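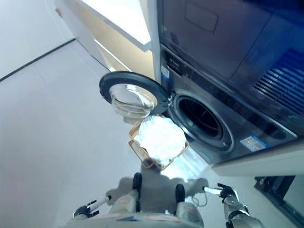 Le retour de Vera à Foten, ou comment j'ai replongé

J'avais arrêté Foten il y a trois ans. Arrêté comme on arrête le chocolat, c'est-à-dire en regardant quand même l'épisode du vendredi chez ma sœur. Et puis on a appris que Jozefína Machala revenait dans le rôle de Vera Dorn, et me voilà de nouveau devant mon écran tous les soirs à l'heure du repas, l'assiette sur les genoux !

Pour ceux qui n'ont jamais mis les pieds à Foten (la ville, le port, les deux familles qui se détestent), un petit rappel. Vera, c'était la fille aînée des patrons du chantier naval. Elle a épousé le médecin, trompé le médecin, vendu la maison du médecin, puis elle a pris un ferry à l'épisode 666. Le numéro avait beaucoup fait rire les fans à l'époque. Jozefína Machala, elle, avait déjà 331 épisodes au compteur et une grosse envie de théâtre.

Je l'ai retrouvée dans un café près des studios, entre deux prises, en manteau de Vera et en baskets. Elle parle vite, elle s'interrompt, elle commande un deuxième thé sans avoir touché au premier.

« On m'a envoyé trois pages, sans contexte. Vera descend du ferry, elle voit son ex-mari, elle dit "Tu as repeint les volets". J'ai appelé la production dans l'heure. »

L'ex-mari, c'est toujours Kaj Dalsgaard, pilier de la série, présent depuis le tout premier épisode. Leur scène de retrouvailles sera diffusée le 13 mars et je peux vous dire, pour l'avoir vue en avance, que j'ai mis pause deux fois. Il ne dit presque rien. Il tient un sac de courses. C'est terrible.

« Kaj m'a fait répéter dans le parking, raconte-t-elle. Il avait peur qu'on soit trop contents de se revoir et que ça se voie à l'image. »

Côté écriture, Pushpa Uniyal a repris la tête de l'équipe, et ça s'entend. Les dialogues respirent, les méchants ont des journées banales, on se dispute pour une facture autant que pour un héritage. Elle m'a confié avoir revu plus de 300 épisodes avant d'écrire la première ligne du retour - en accéléré pour l'intrigue de la secte, elle l'avoue volontiers.

Et la suite ? Vera n'est pas revenue seule. Un certain Ilian, joué par Pejman Hassanpour (vous l'avez peut-être vu en flic dépressif dans Tosero), débarque dans son sillage avec une valise et un nom de famille qui va faire du bruit au chantier. Fils caché ? Jeune associé ? J'ai posé la question trois fois, j'ai eu droit à trois sourires.

Moi je parie sur le fils. Ma sœur parie sur l'associé, et elle avait vu venir l'incendie de la capitainerie, alors je me méfie un peu.

Jozefína Machala a signé jusqu'en juin. Après, elle remonte sur scène, sauf si Vera « a encore des choses à casser ». Elle a fini par boire les deux thés, froids, et elle est repartie tourner.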